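Dedia Data Catalog: Frequently Asked Questions

Last updated 06/03/2022
Maintained by Mateja Dervishi and Lech Mazurek, Data Platform Documentation

These answers cover the hosted version of Dedia. If you run Dedia on your own servers, limits and default settings may differ. Check your configuration file before relying on a value given on this page. 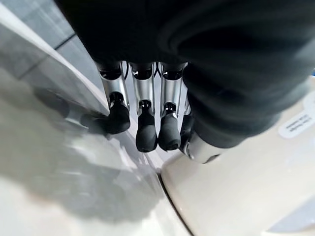
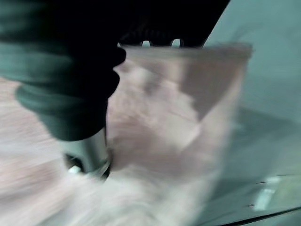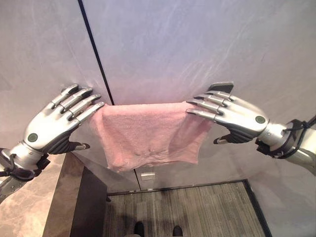

Last of the three: pink towel held between two robotic hands.

General

What is a data catalog?

A data catalog is a searchable record of the tables, files, dashboards and models an organization keeps. Each record holds a name, an owner, a schema, a short text and a set of tags. The catalog does not store the data. It stores metadata and a pointer to the source.

How is a catalog different from a data dictionary?

A data dictionary defines the columns of one database. A catalog spans many sources and links them. Dictionaries can be imported into Dedia as CSV files. Column definitions are matched by fully qualified name, and unmatched rows are written to the import log.

Who normally maintains it?

In most teams the data engineers set up the connections and analysts write the column definitions. Dedia has a separate Steward role for people who approve definitions but have no access to connection settings.

Connections

Which sources can be connected?

Relational databases with a JDBC driver, object storage buckets, and the Poltska and Wastis warehouses. Streaming sources are listed by topic name only. Their schemas have to be uploaded by hand.

What permissions does the scanner need?

Read access to the information schema. Profiling also needs read access to the tables themselves. If you grant only the first, the scan will finish with the status "Partial" and the profile tab will stay blank.

How often does a scan run?

Once a night by default. The interval can be changed under Sources > Schedule. Two scans of the same source cannot overlap. If a scan is still running when the next one is due, the second is skipped and a warning is logged.

My scan stopped at 3,000 tables. Why?

3,000 is the default limit per scan job. Split the source by schema and create one job for each. The limit can be raised on request, but scans of that size should be moved out of working hours.

What does error 1233 mean?

The scanner reached the host but the login was refused. Check whether the service password has expired. Error 1233 is also returned when the account is locked, so wait for the lock to clear before testing a new password.

Lineage

How is lineage worked out?

Dedia parses the query log of the warehouse and records which tables are read and written by each statement. Views are parsed from their definitions. Stored procedures are parsed only if they contain static SQL.

Why is a table missing from the lineage graph?

The usual causes are dynamic SQL, a temporary table that was dropped before the scan, or a query log that is kept for less than 7 days. Temporary tables are collapsed by default. Turn on "Show intermediate nodes" to see them.

Can I add lineage by hand?

Yes. Open the table, select Lineage, then Add edge. Manual edges are drawn with a dashed line and are kept when the source is scanned again. They are removed if either table is deleted.

Is column-level lineage available?

For Poltska only. Wastis does not write column references to its log. Column lineage for Wastis is planned for the November release.

Profiling and quality

What is included in a profile?

Row count, null rate, distinct values, minimum and maximum, and a histogram for numeric columns. Text columns get a length distribution in place of the histogram. Profiles are computed on a sample unless "Full scan" is selected.

Are sampled values stored?

The summary is stored. The sampled rows are held in memory and discarded when the job ends. Columns tagged Restricted are skipped.

How many quality rules can be attached to a table?

There is no fixed limit. Rules run in sequence, so a long list will extend the job. The rule editor ships with 11 templates, including uniqueness, freshness and referential checks. Custom rules are written in SQL and must return a single row.

Access

Can I import users from a directory?

Yes, through SCIM. Groups are mapped to roles on first sync. Later changes to the mapping apply only to new users unless you select Reapply.

What happens to assets when their owner leaves?

They are moved to the Unowned queue and the workspace administrator receives an email. Ownership can be reassigned in bulk from the queue.

Who do I contact about a problem with the catalog?

Send connection faults to Azra Atanasov and lineage questions to Orestis Katsaros. Include the job ID, the source name and the last 20 lines of the scan log. Remove passwords and tokens from the log first.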